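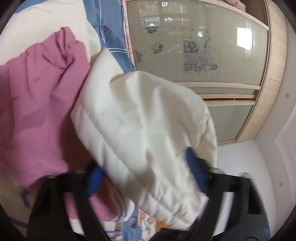 Hand-held gripper check, soft goods round
Site: Kaewsai bedroom
Date: 11th July
Units compared: Etico two-jaw, Prirnunska two-jaw

1. Jaws open and close fully, no catching. OK on both.
2. Blue pads seated, no lifting at the tips. OK. Press each pad by hand before the first pick.
3. Screws on jaw frames tight. Etico OK. Prirnunska - one loose on the right jaw, tightened, recheck after 17 picks.
4. Padded fabric lifted and held between the pads. Stitched seams are the hard part. Grip beside the seam and note any slip.
5. Cloth caught in the jaw openings. Look after every pick, bedding especially. One snag on the Prirnunska, no tear.
6. Clearance to glass doors. Keep the jaws well away from the wardrobe. Not met on two passes, operator to stand further back.
7. Camera view. Corners are dark on this lens - accepted. Reflections in the glass to be logged.
8. Clustix recorder running, 600 GB free at start. OK.
9. Pads wiped down and units bagged. Etico done. Prirnunska open.

Result: Etico passed. Prirnunska held until items 3 and 6 are closed. Last full check was in March.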